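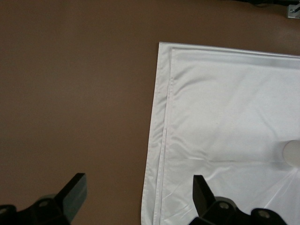 Last updated: November

1/ Got the DNA results back on the dog. I've been telling people he's a Lab mix for two years. He is not a Lab mix. There is no Lab in him. Thread.

2/ Background for new followers: Tinano came from the Lasto shelter, where his kennel card said "Lab x, male, friendly." He weighs 34 pounds and has the legs of a much shorter dog. In hindsight the "x" was carrying a lot.

3/ I asked the shelter once how they pick the breed for the card. Emanuel at the front desk told me they look at the dog and somebody says something. If it's black it's a Lab. If it's brown it's a Lab. If it bites the clipboard it's a terrier.

4/ So for my birthday my sister bought me the Utus kit, which is a swab, a tube and a leaflet written by someone who has never met a dog. "Gently rotate the swab inside the cheek pouch for the full time shown." Sure. He ate the first swab.

5/ (He's fine. The vet said to watch for it. I watched for it. We don't need to go into it.)

6/ Utus sends a second swab if you email them. They didn't ask what happened to the first one, so I assume I'm in a very large group.

7/ Tip for swab number two: don't let them eat or drink beforehand, and do it when they're sleepy. Mine is sleepy after the long loop around Enache Park, so I did it in the car with the doors shut. He gave me a look I have only had from dentists.

8/ Then you wait. While you wait, everyone you know gives you their guess. My neighbor Safta Coman said corgi on account of the rear end. The mailman said "coyote." My father said "that's just a dog," and I'd like the record to show he came closest.

9/ Results: 61 percent beagle.

10/ SIXTY-ONE. More than half of this animal is beagle. I have owned him for two years and complained every single day that he howls, follows his nose into traffic and can hear a cheese wrapper through two closed doors. Never once did I think "beagle."

11/ The rest is basset, miniature poodle and a slice labeled "other hounds and companions," which sounds like a pub.

12/ The poodle is the part that bothers me. He doesn't have a single curl. He sheds like it's piecework. If you ever need proof that "part poodle" doesn't promise you anything about fur, I can mail you some fur. 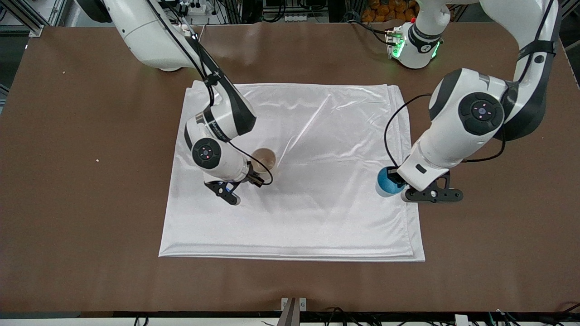 13/ OK, a more useful bit, because people are already asking whether these tests are worth it. Short answer from my vet, Junaid Khokhar: fun, yes. Instructions, no. A mixed dog can carry a breed's genes and skip the breed's habits, and the small percentages are the shakiest part of the report.

14/ What he did care about was the health section. If anything gets flagged there, don't panic and don't start buying supplements. Take the report to your vet and ask if it needs a proper follow-up test. A flag means he carries something. It doesn't mean he's got it.

15/ Tinano's health page was clean, apart from a note that he may be "prone to weight gain." I paid (my sister paid) nearly 500 in local money for a laboratory to tell me the dog likes food.

16/ What I changed after reading up on beagles and bassets:
— Ears get checked every week, and dried after a bath. Long floppy ears hold damp.
— Meals are weighed now. The old scoop turned out to be generous, as was I.
— Long line in open fields until his recall is something I'd bet money on.

17/ Also new: sniff walks. You pick a slow route, you let the dog decide what's interesting, and you stand next to a hedge for as long as he needs. People pass you. You nod at them. It's a lot like going to a museum with my mother.

18/ But he comes home wrecked and sleeps all evening, which the brisk Lab-style marches never managed. Two years I was throwing a ball for a dog who looked at it, looked at me, and waited for me to go get it. I did go get it. Every time. There may be some retriever in my family.

19/ The howling has not improved, I just have the paperwork for it now. He does one long one when I leave and, according to Safta, a second one in case I missed it. We're working on leaving for a minute, coming back, leaving for two. Treat on the mat before I go. No big goodbye scene, which is hard on me personally.

20/ I emailed the shelter the results so they could update his file. Emanuel wrote back: "Thanks! Our system only has Lab x." So he's still a Lab mix at Lasto, a beagle at Utus, and at Enache Park he's "whose dog is that."

21/ Would I do it again? I'd still have brought him home if the card had said beagle. I'd have bought a better latch for the trash can first.

22/ My sister now wants to test her cat. The cat is a cat. I've told her this.

Comments

Serena Pellegrini: Ours was sold to us as a "100 percent" cocker and came back a third spaniel. The breeder has stopped answering my messages. Lovely dog, terrible penmanship on the papers.

Relu Pană: Which long line do you use? Mine tangles around everything including me.

Serena Pellegrini: @Relu get a flat one and wear gloves. Ask me how I know about the gloves.

Safta Coman: I still say corgi.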